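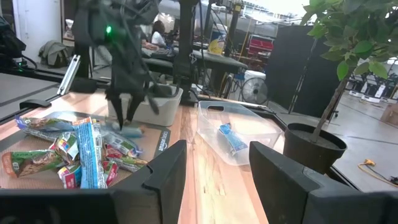
Bars on the brown mat, clear bin to the right, white bin behind.

November, morning, start 9:40

Snack sorting, second go at the layout. Last week's version had the bars in a row along the table edge and that made it too easy to tell them apart, so they go in a heap now. Mat stays under the heap. Without it the wrappers slide on the wood whenever one gets pulled from the bottom.

Yevhen brought the new bars over from the Istville store. Mixed box, whatever they had. Receipt is in the Perrin folder. I left the ones with torn ends out and put them in the drawer under the scale. They are fine to eat.

Bins: the clear one with the cut-out handle and the low white one. I would like to settle on which one is for what before we write it up. My vote is granola bars to the clear one and everything else to the white one. Yevhen wants to split by wrapper size, long against short. His way needs no reading of labels but there are a few middling ones that could go either way. Leaving it open until Joaquín has looked.

10:15
Weighed a few on the Lodik scale so we have something to put in the sheet. The clear bin by itself comes to 267 g. Scale was drifting by a gram or two until I moved it away from the vent, so anything written down before 10 should be done over. The sheet from Cirkon says the scale is good to 1000 g. We won't get near that with bars.

Light-blue wrappers are the easiest to find in the pile. The silvery-white one with the green label is worse, it picks up the ceiling light and the print washes out from some sides. Tried it with the window blind down and it was a bit better. Blind stays down for now.

The green-and-orange one with the granola bar picture on it should be our reference item, as anybody can name it from across the room. Put it somewhere different in the heap each round and write down where.

How to make the heap (so we all do it the same):
Tip the bars out of the box onto the middle of the mat.
Push in any that land on the wood.
Do not straighten or face them.
If one ends up standing on end, leave it.

11:30
13 rounds done before the break. Notes for each are in the sheet, columns as before. Rounds 4 and 5 have no end time, I forgot to write it down. Will leave them blank.

The mat has a crease starting at one corner from being rolled up in the cabinet. Store it flat from now on, on top of the spare bins is fine.

Joaquín came by at noon. He is all right with the heap but wants the bins to stay put between rounds. Tape marks on the table, then. Blue tape leaves less behind on the wood than the white kind. He also asked for a heap with only look-alike wrappers at some point. Would need another trip to the store, budget left for this is 400.

To do:
Tape marks for both bins
Reweigh the early ones
Decide on the split (Joaquín, Yevhen)
Ask if the store sells single flavors by the box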